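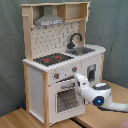
The Fagerlund Family Library lends out more than books. For the past 8 years its lower floor has housed a toy collection from which any household in the district may borrow, on the same card and under the same terms as a novel or a cookbook. The collection now holds 672 items. They range from wooden puzzles that fit in a coat pocket to large pieces such as the play kitchen with its gray range hood and open cubby shelf, a type of loan that most families must plan for in advance. Elsa Lie has directed the toy collection from its first season. She spoke with the library's newsletter in February about how the service is run, what it costs, and what she would like to see change.

Ms. Lie came to the library from the school district, where she managed supplies for the early grades. She recalls that the first proposal ran to a page and a half and asked for one set of shelves. "We requested very little, and we were given a little less than that," she said. "The shelves came from the old map room. They were too deep, and for two years we lost small boxes behind large ones."

The original stock was donated. Ms. Lie said that the library accepted nearly everything in the beginning and came to regret it. Many sets arrived without all of their parts, and staff spent long afternoons matching loose pieces to lids. Donations are now accepted by appointment only, and each offer is looked over by Hiyori Hirano, the collections assistant, before it leaves the donor's car. Fewer than half are taken in.

"People are sometimes disappointed, and I understand that," Ms. Hirano said. "A toy that a family has loved is hard to see turned away. I tell them that a borrower will have it for three weeks and will want to play with it on the first day. If it needs repair, or if a part must be found for it, we are asking that family to wait."

The loan period of three weeks has been the subject of some discussion. An earlier period of two weeks was found to be too short for families who visit the library only once or twice a month. A trial period of five weeks led to long waiting lists for the larger pieces. The present rule allows one renewal, provided that no other household has placed a request.

Last year the collection recorded 1,333 loans. Ms. Lie noted that the figure includes renewals and that she does not regard it as the most useful measure. She pays closer attention to the number of households that borrow a second time. "A first loan may be curiosity," she said. "If a family returns for another, the service has a place in their week. That is what I report to the board, and that is what I would ask other libraries to report."

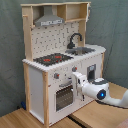 What do families borrow most often?

"Building sets and pretend play, in that order, and the order has not changed since we opened," Ms. Lie said. "Parents ask for puzzles, and they take them home, but the children choose the blocks. In the winter months we also see a rise in board games for mixed ages, which I believe has to do with visiting grandparents."

Cleaning takes up the largest share of staff time. Returned items are placed on a separate cart and are not shelved until the following morning. Plastic pieces are washed in warm water with mild soap. Wooden pieces are wiped with a damp cloth and left to dry on racks near the rear windows. Fabric items were withdrawn from the collection in its third year, a decision Ms. Lie described as unpopular and correct.

Repairs are carried out by Ottar Rustad, a retired cabinetmaker who works in the lower floor workroom one morning a week. Mr. Rustad keeps a handwritten ledger in which each repair is entered with the glue or fastener used. He was asked what breaks. "Hinges," he said. "Small doors get leaned on. I put in a longer screw where the wood will take it, and where it will not, I add a block behind." He prefers to leave old dents and marks as they are, and he does not repaint unless a surface has become rough to the hand.

Missing parts present a different question. The library does not charge for a single lost piece. A family that loses a piece needed for play is asked to speak with the desk, and in most cases the part turns up under a sofa within the week. Ms. Lie said that charges were applied to only 3 households last year, all for items that were not returned at all.

The collection's catalog was moved to the Zillar system last fall. Each entry now lists the packed size of the item along with its recommended age, an addition made at the request of borrowers who travel by bus. Sixten Kvam, who oversaw the change, said that the measuring was done by hand over several weeks. "The manufacturer gives you the size of the toy," he said. "The borrower wants to know the size of the bag." The former card file has been retained and may be viewed on request.

Funding for the toy collection comes from the library's general budget, with a yearly grant from the Lomalstead Fund for replacement stock. The grant is reviewed each spring. Ms. Lie said that she has asked for a modest increase in order to offer delivery to households without a car, beginning with the neighborhoods north of the river. A decision is expected before the summer schedule takes effect.

She would also like to extend the hours of the lower floor. The collection is open from 10 a.m. until 4 p.m., which she considers poorly suited to working parents. An evening hour was tested for one season and was well attended, but it could not be continued with the present staff. "I have the letters from that season in my desk," she said. "Several of them are from fathers who had never been downstairs before. I intend to bring them to the budget meeting."

Households wishing to borrow from the collection should bring a valid library card to the lower floor desk. Requests for large items may be placed up to one month ahead, and borrowers are asked to arrange for a second adult at pickup.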